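Replaying Recorded Trajectories to Check Repeatability Before Policy Training

This tutorial describes the replay check used by the Braltik manipulation group before any set of demonstrations is released for training. It assumes that the reader has a calibrated arm, a working gripper driver, and at least 50 recorded demonstrations of a single task. The method was first written down by Sabina Dewan and Janaka Howlader in May and has been revised once.

Purpose

A policy trained on demonstrations can only be as consistent as the arm that carries them out. If the same joint commands lead to different gripper positions on different runs, the error will be learned along with the task. The replay check measures this error directly, with no learned model involved.

Step 1. Select the reference trajectories

Choose five demonstrations from the set. Include the shortest and the longest, and pick the remaining three at random. Do not choose recordings by how smooth they look. Copy the files to a separate folder and leave the originals unchanged.

Step 2. Prepare the workspace

Remove task objects from the path of the arm. Confirm that the cables have enough slack for the full range of motion, and that any neighboring arm is parked and cannot enter the shared area. Bring the arm to its home position and let it idle for ten minutes. Joint friction changes as the arm warms up -- the first few runs after a cold start should never be counted.
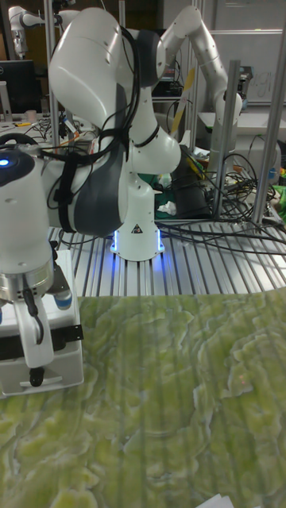
Step 3. Run the replays

Open the Caldeira replay tool and load the first trajectory. Set the speed to half of the recorded value for one trial pass, with a hand on the emergency stop. If the trial pass is clean, return to full speed and repeat the trajectory 20 times. Log the measured joint angles at every control step, together with the commanded angles. Repeat for the other four trajectories.

Step 4. Compute the spread

For each trajectory, convert the measured joint angles to fingertip positions and align the runs by control step. At each step, take the largest distance between any run and the mean of all runs. Report the highest value and the step at which it occurs. In our most recent test, the longest trajectory had 2599 steps, and the highest value fell at step 1621, where the arm reverses direction under load.

Step 5. Decide

If the spread stays within the tolerance of the task, release the demonstrations. If it does not, inspect the joint that contributes most to the error and repeat Steps 2 through 4. A narrow peak usually points to backlash at a reversal. A spread that grows steadily over the run more often comes from timing drift in the controller.

Limits of the method

Joint encoders do not see flex in the links or slip at the fingertips. Tasks with tight insertion should also be checked with an external tracker. Questions about the log format may be sent to Lutfa Selvanayagam.

Related tutorials
Hand-Eye Calibration with the Erum Board
Parking Rules for Shared Arm Cells
Trimming Idle Time from Demonstrations
Reading Geto Controller Logs

This site uses cookies to remember your settings and measure visits. By continuing to browse, you accept their use. Manage preferences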